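Why Is Your Mug Hot When the Handle Isn't?

Pour hot cocoa into a mug. Wait a minute. Touch the side of the mug and you will say a word your grandmother pretends not to know. Now touch the handle. Perfectly comfortable. Same mug, same cocoa, same clay. So what is the handle doing differently?

Mostly, it is staying out of the way.

Heat is a wiggle

Everything is made of tiny bits called particles, and the particles never sit still. (You may know somebody like this.) In hot things they wiggle hard. In cold things they wiggle gently. When hot cocoa touches the inside of a mug, its fast particles bump into the slower ones in the clay, and those start wiggling faster too. Then they bump their neighbors, and so on, all the way through to your fingers.

Passing heat along by bumping is called conduction. Metal is terrific at it, and a metal spoon left in soup will soon prove this to you. Clay is rather lazy. It does pass the heat along, but it takes its time.

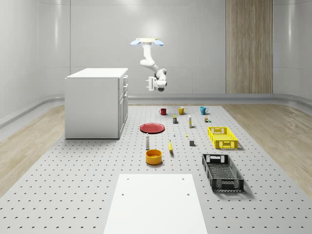

Laziness is a fine quality in a handle. The wall of a mug is thin, so the heat has only a short trip from the cocoa to the outside. To reach the middle of the handle, it has to squeeze in through two narrow ends and then travel around a bend. All along the way there is cool air on every side, and the air keeps stealing heat as it goes by. By the time you take hold, there isn't much left to bother you.

Cooks and potters worked this out long before anyone could explain particles. They had burned fingers, and burned fingers are excellent teachers.

How the clay gets hard

Before it was a mug, your mug was mud. Good mud, but mud. Leave clay out to dry and it goes stiff, but pour cocoa into it and you will soon have cocoa-flavored mud again. To make it last, a potter bakes it in a very hot oven called a kiln.

The pottery in the little town of Mudetby bakes its mugs at 1,690 degrees Fahrenheit the first time, then brushes on a runny coating called glaze and bakes them again, even hotter. The glaze melts into a thin layer of glass. The kiln there holds 183 mugs if you stack it carefully, and fewer if you stack it the way most people do.

Try it yourself

Ask a grown-up to help you fill a mug with hot tap water. Stand a metal spoon and a wooden spoon in it. Wait two minutes, then touch the tops of both handles. Which one would you rather stir soup with?

Write down your answer before your brother or sister tells you theirs is better.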